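Zemillow Bags - part-time bag checker and packer wanted

Hi there! I run Zemillow, a small shop that sells canvas bags, mostly satchels and totes, and I'm looking for one more pair of hands at our workroom in Irnholm. It's 30 hours a week, days only, and you'd be working right alongside me.

So what would you be doing? Checking bags, mostly. They come in from the sewing shop flattened in cartons, and every one gets opened up, looked over, and packed again before it goes to a customer. You run the zipper back and forth, feel inside the corners for loose threads, follow the piping all the way around with your thumb, and check that the pockets are stitched down straight. Then you stuff it with paper, close it, tag it, and bag it. We have an order of 473 going to Thibodeaux at the end of the summer, so there is plenty to get through!
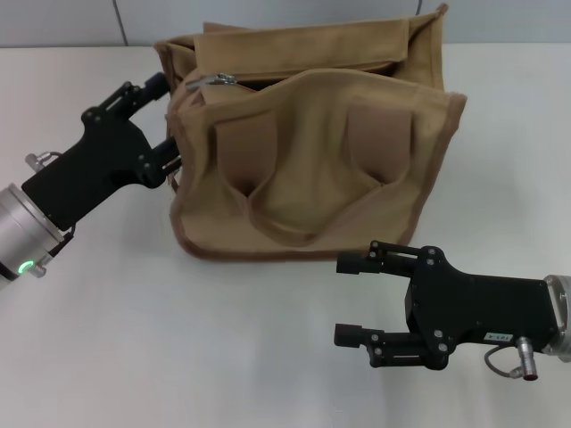 Piping is the thing I'm fussiest about. If it puckers at a corner, the whole bag sits crooked, and you can't steam that out later (believe me, I've tried). Wrinkles in the canvas are fine - canvas wrinkles, people who buy it know that - but a zipper that catches goes straight in the repair bin with a note pinned to it. I'd love somebody who gets a little annoyed by a wavy seam.

You don't need to have worked with bags before. If you've sewn, done alterations, packed orders, or folded sweaters in a store, you'll pick it up in a week or so. You do need to be okay standing for a good part of the day and lifting a full carton onto the table. If you can also use a Brotex steamer without scorching anything, please say so in your note, and I will probably call you first.

We start at 7 and finish early in the afternoon. There's parking behind the building, the coffee is decent, and you get a bag of your choice after your first 100 hours. The radio is up for negotiation.

To apply, send me a few lines about yourself and the last thing you mended, sewed, or packed - no fancy resume needed. Please get it to me by July 25, 2018. I'll ask a few people to come in and check a carton with me for an hour, paid, so we can both see how it goes.

Contact | Copyright Zemillow Bags, Irnholm | Back to top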